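Freight desk meeting, notes
2024-05-28, Hurnow depot, upstairs room
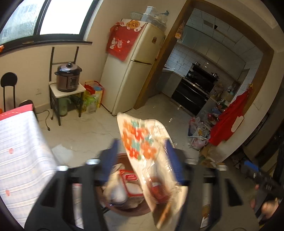
What happens to the Samex air bookings if the space runs out before the August peak?
They roll to the next departure at the rate already agreed, and the Samex account desk gets told the same day. Anything urgent goes by road to Ultovley and flies from there.

Last minutes: agreed, one fix (Bevan invoice was March, not April).

1. Air volumes
Up on last month. 118 consignments still waiting on final weights, most of them Samex. Billing can't close until those are in. Export desk to chase, no more extensions.

2. Bevan contract
Renewal draft came back with payment terms at 30 days. We asked for shorter. Long talk, no vote. Fuel surcharge wording still vague, the bit on mid-month changes esp. Goes back to Bevan with our markup before next meeting.

3. Ultovley road link
Two late trucks, both missed the cutoff. Haulier says dock congestion. Gate log doesnt really back that up. Ask for their driver sheets. Option of moving the evening run earlier, warehouse not keen, shift pattern would have to change.

4. Claims
File 3119 still open. Water damage, consignee wants full value, insurer offering part. Survey report recieved, not circulated yet. To go round after this meeting.

5. Customs software
New release on the test machines only. Tariff lookup slow. Stay on the old version through August.

6. AOB
Pallet wrap order doubled by mistake, supplier will take half back. Parking: visitor bays are for visitors.
Training slots for dangerous goods refresher, put names on the sheet by the stairs.

Carried over: storage charges, Hurnow lease.

Next meeting same room, date to follow by email.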